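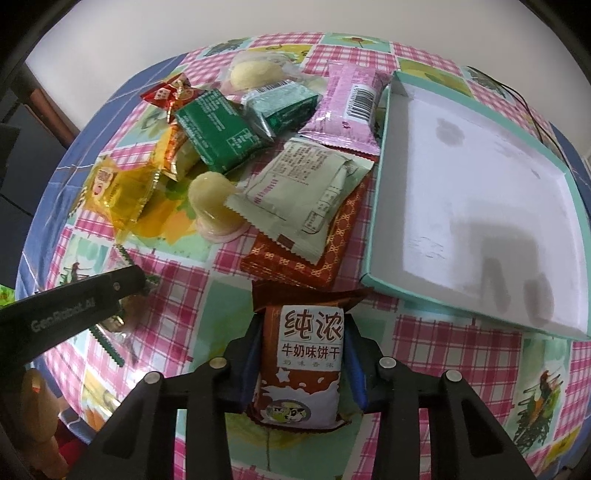
BAKING HELP

Home Recipes Baking Help Shop Contact

Sourdough rye bread: your questions
4 min read

We receive many letters about the Mamska rye loaf, more than about any other recipe on this site. These are the questions that come most often.

My starter does not rise. Is it dead?
Probably it is only cold or hungry. Feed it with equal weights of rye flour and water, stir well, and leave it in a warm corner of the kitchen until evening. Repeat this for 2 days. If you see pink or orange color on the surface, throw it away and begin again.

Can I use wheat flour in place of rye?
Partly. You can replace up to a third of the rye with strong wheat flour, and the loaf will be lighter. With more wheat than this, the dough needs kneading and less water, and you are better served by our Skastent country loaf.

The dough is very sticky. Should I add flour?
Please don't. Rye dough should feel like wet clay. Wet your hands and the spatula, and press the dough into the tin. Readers who add flour write to us later about a dry bread with cracks on the side.

Which tin do you use?
The Lamano long tin, greased with butter up to the rim. The full recipe makes 1,185 g of dough, and this fills the tin to a little over half. If your tin is smaller, bake what is left as rolls, but take them out much sooner.

How do I know when it is ready for the oven?
Look at the top. When small holes appear, like pinholes, and the dough has come near to the rim, heat the oven. Do not wait for it to double — rye that stands too long falls in the middle.

Why is the inside gummy?
There are two usual reasons. The bread was cut too early, or it was not baked long enough. Leave it wrapped in a clean towel until the next day before you cut it. I know this is difficult! For the baking, a kitchen thermometer should show at least 97°C in the center.

Can I make it without caraway?
Yes. Fennel seed is also good, or no seeds at all.

How long does it keep?
Five days in a bread box, cut side down. After this it is still very nice toasted. It also freezes well if you slice it first — put paper between the slices.

Where can I buy the coarse rye?
We use the one from Gunnlaugsson, in the 900 g bag. Any coarse whole rye flour will work, but a fine one drinks less water, so hold back a few spoons and add them only if the dough feels stiff.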